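3.2 Wall and panel fittings

The second part of the study looked at how fittings are arranged on the vertical surfaces of a workstation. Most of the stations we visited in Čierny had grown piece by piece, with hooks and brackets added when a new tool arrived and seldom taken down again. The Jotham station was planned in one go, and we use it as the reference layout in the rest of this section.

Its back wall is made of aluminum extrusion with the profiles standing upright. A horizontal rail of the same metal runs along the top of them. The grooves between the profiles are narrow and dark, and small hardware is hard to find against them. Under uneven light the bare metal goes from nearly white to a cool gray over a short distance, and two of the raters in Section 2 gave this as their main complaint. The flat gray panel mounted against the wall has a matte surface and was rated easier on the eye.

The fittings on the panel are the same gray as the panel itself. We had expected this to slow people down. In the September trial, 27 users placed a set of small items at the station, and the recorded errors had more to do with the shape of the openings than with color. Holders of the same shape and size set side by side were mixed up most often. Tall open frames were rarely confused with anything narrower, even when they were close together. A boxy bracket at the end of a row served most users as a landmark, and several of them named the other fittings by their distance from it.

The overhead surface was rated separately. A flat white panel with a slight texture sends light back down onto the work, but when the light comes mainly from one side the fittings below it still throw shadows into their own openings. Biltix, the other supplier in the comparison, uses a darker overhead finish, and its raters asked for up to 4 extra lamps. The Nement guidelines say nothing on overhead finish.

Figure 2 gives the overhead panel first and the back wall with its fittings second. 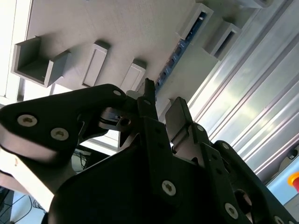
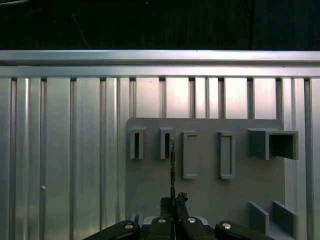 Figure 2. Surfaces of the Jotham station: overhead panel (first), extrusion wall and gray panel (second).

Oľga Malý objected, on reading a draft of this section, that identical holders placed next to each other are only a problem when the items that go into them differ, and that we should have run the trial again with matching pairs. We agree that this would separate the two effects. The ratings in Table 4 do not.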